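HSP 110 Housekeeping Operations
Unit 6: Linen and Par Stock
Instructor: Kwaku Laryea

Read this before the lab. The terms in the first section will be on the February make-up quiz as well as the regular one.

Terry and flat-woven borders

Terry is a woven cloth with loops standing up from the base. The loops hold the water. Most bath towels have a flat border near the ends, and wear often shows first where the border meets the pile.
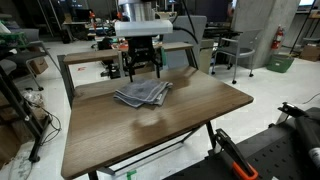 Gray towels on a wooden tabletop.
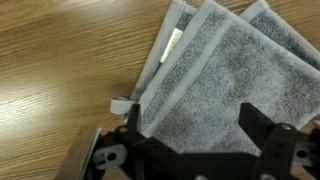 Weight is given in grams per square meter. A heavier towel feels better to the guest but takes longer to dry and costs more per load. Hotels settle on a weight once and then stay with it, so that old and new stock can be mixed on the same shelf.

Par levels

One par is the amount of linen needed to set up every room once. A property that washes its own linen usually keeps at least 3 par: one in the rooms, one in the laundry, one on the shelf. If linen goes out to a contractor, add another par to cover the time in transit.

Worked problem. The Moltmont has 30 guest rooms. Each room is set with six bath towels. One par is 30 x 6 = 180 towels. At 3 par the house needs 540. Now suppose the Moltmont sends its linen to Jurnen, an outside laundry with a two-day turnaround. At four par the house needs 720.

Do the same for hand towels and washcloths on your own. The room setup for each is on the sheet from last week.

Counting

Count on the same day every month, with no carts moving. Linen in four places must be included:
Rooms
Carts and floor closets
Laundry, clean and soiled
Main storeroom

The storeroom is the easy part. Most errors come from soiled linen in chutes and from closets that get counted twice. Work in pairs – one person counts, the other writes. Shelve towels with the fold facing out and all stacks the same height, or the count will take twice as long.

Loss and discard

Linen leaves stock through theft, damage and ordinary wear. Record these separately. A stained towel that can be cut down for rags is still a discard and goes on the discard sheet. If the opening count was 1,180 pieces, add purchases, subtract recorded discards, and compare the result with the closing count. The difference is unexplained loss.

Do not order to replace unexplained loss until the count has been repeated. At Drorkirura, the resort in the case reading, a whole par was bought and the missing pieces were later found in a pool closet.

For next class

Finish the hand towel and washcloth problem. Read the Drorkirura case and write half a page on where the count went wrong. Bring the blank inventory form – we will fill it in together, using the Moltmont figures.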